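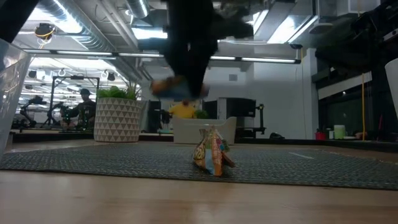 Crumpled snack bag on a dark gray mat.

The Unclaimed Articles Office at Cirnport

The Unclaimed Articles Office occupies two rooms on the landward side of the Cirnport ferry terminal. It receives all property left aboard the vessels of the Babaei Line, in the waiting hall, and on the covered walkway between the two. Articles are entered in the register on the day they arrive, given a number, and held for 90 days. At the end of that time they are sold, given to the parish at Mendon, or destroyed, according to a schedule fixed to the inside of the cupboard door.

The office was served for many years by one clerk. Her duties were set out in a letter of appointment which she kept in the top drawer of the desk and consulted more often than the work required. She was to receive, to record, to keep, and to release. She was not to open sealed articles except to establish ownership. She was not to correspond with claimants on any matter other than the article claimed.

In November of her last year in the post, the evening boat from Urisico brought in an umbrella, a child's left boot, and a tin box. The deckhand put them on the counter and signed for them. The umbrella and the boot were entered without difficulty. The tin box was given number 408.

It was a flat box of the sort once used for typewriter ribbons, though larger, and it had been tied with kitchen string. The string was not a seal within the meaning of the regulations. The clerk considered the point for some time, turned up the relevant page, and considered it again. A seal was defined as wax, lead, or adhesive paper bearing a mark. She untied the string and rolled it up and put it in an envelope, which she also numbered.

Inside were letters. They had been written over a long period, to judge from the paper, and they were all addressed to the Unclaimed Articles Office, Cirnport. None had been stamped.

The clerk read the first one standing up. It concerned a gray wool glove, right hand, lost on the morning boat. The writer wished to know whether it had been found, and described it fairly and without exaggeration. The writer then remarked that the sea had been very flat that morning and that the light on the Mendon side had been worth coming up on deck for, which was how the glove had come to be off the hand in the first place. The letter closed with the usual courtesies and was not signed.

The second letter concerned a paper bag of plums. The third concerned a library book on the keeping of hens, and asked, should the book be found, that it be returned to the library directly, as the writer had finished it and did not intend to keep hens. It went on for two pages about the hens.

The clerk sat down. She turned to the early volumes of the register, which were kept on the lower shelf and had suffered from damp. The glove was there, in her predecessor's hand: one glove, gray, wool, right. It had been held for the full term and given to the parish. The plums were there too, marked destroyed. The book on hens was entered in her own writing, which had been rounder then. She found that she remembered it. She had read a part of it at this desk, over several lunches, before sending it on.

It was by now past six, and the office was required to close at six. She put the box in the cupboard, locked the cupboard, and walked home by the sea wall.

The regulations provided that where ownership could be established from the contents of an article, the owner was to be informed by post. They did not provide for the case in which the contents of an article were addressed to the office itself. On the following morning the clerk drafted a letter to the Babaei Line asking for guidance. She set out the facts in numbered paragraphs. She asked, first, whether letters so addressed were to be treated as the property of the sender or of the addressee and, second, whether a letter that had never been sent could be said to have been received. She made a fair copy and placed the draft in the file.

The reply came in the second week. It stated that the matter had been noted and that the clerk should proceed in line with the regulations.

She proceeded. Each day, after the morning boat had been dealt with, she took one letter from the box, read it, and looked for the article in the register. Most were there. A walking stick with a rubber foot. A jar of buttons. A pair of spectacles that the writer had gone without for a whole winter, and which had lain all that winter in the second drawer of the cabinet behind her, three steps from the counter. She could not understand why the letter had not been posted. She wrote in the margin of her notes, in pencil, that a stamp had cost very little at the time. 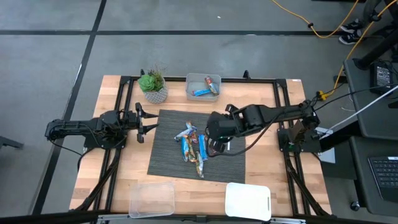 The letters grew longer as they went on. The lost article still came first and was still properly described, but it took up less of the page. In the letter about the spectacles the writer spoke of a house at Urisico with a bad roof. In the letter about the jar of buttons the roof had been mended, and there was someone else in the house, who did not care for the noise of the wind. In a later one the someone else was not mentioned, and the writer had lost a door key on the walkway and did not greatly mind, there being no one to be locked out.

The clerk looked for the key. It had been entered, held, and sold with other keys by weight. She felt this more than she would have expected to.

It should be recorded that the ordinary work of the office did not suffer. The umbrella was claimed by a man who described it wrongly but knew which rib was bent. The boot was not claimed. The clerk balanced the register at the end of the month, as she always did, and it balanced.

The last letter in the box was written on newer paper than the rest. It did not describe any article. It said that the writer had for many years been in the habit of writing to the office whenever something was mislaid on the crossing, and had never sent the letters, at first for want of a stamp and afterward for want of a reason, the thing having by then been given up for lost or replaced with another. It said that the writing had been a comfort. It said that the writer had seen the office only from outside, through the glass – a lamp, a counter, a woman with her head down over a large book – and had thought it looked like a place where a thing would be kept properly. The writer would shortly be leaving Urisico to live with relations inland, and did not expect to make the crossing again. The writer had considered burning the letters and had decided to leave them on the boat.

The clerk read this letter on the day before the holding period ran out. She read it again after lunch. She then took down the current register and looked at the entry for number 408, where the column for the owner's name had been left blank and the column for the description read, in her own hand, one tin box with letters.

An article left on purpose was not a lost article. The regulations were clear on that, and a note to the third schedule said that such things were to be treated as refuse. But the note required the intention to be shown by a signed statement, and nothing in the box had been signed. In the absence of a signature the article was unclaimed, and an unclaimed article could be claimed until close of business on its last day by any person able to describe it.

On the last day the boat was late. It came in up to 20 minutes behind its time in that season, when the wind was from the north, and the passengers went through the hall quickly with their collars up. The clerk received a scarf and a bicycle pump. She entered both. She swept the floor of the inner room, which was not among her duties.

At ten minutes to six she put on her coat, went out by the staff door, walked around through the waiting hall, and came up to the counter from the public side. She had not stood there before. The lamp was very bright from that side, and the register looked larger. She took a claim form from the rack and filled it in with the pen on the chain. Under description of article she wrote: flat tin box, tied with string, the string now kept apart. Under place of loss she wrote: Urisico to Cirnport, evening boat. Under proof of ownership she wrote: letters within are addressed to me, or to the office, and for the period in question these were the same.

She went back around by the hall and the staff door, took off her coat, and examined the form. The description was correct and complete. She stamped it, signed it in the space provided for the clerk, and took the box and the envelope out of the cupboard. She tied the string back on with the same knot, as nearly as she could make it.

The entry may still be seen in the register, which was moved to Mendon when the office closed. It reads: 408, released to claimant. The claim form is pinned behind it. A second sheet is pinned behind that, in the same hand, without a stamp. It begins by stating that the gray glove was received in good condition, and goes on to say that the clerk had also been up on deck that morning, coming over to take up her post, and had seen the light.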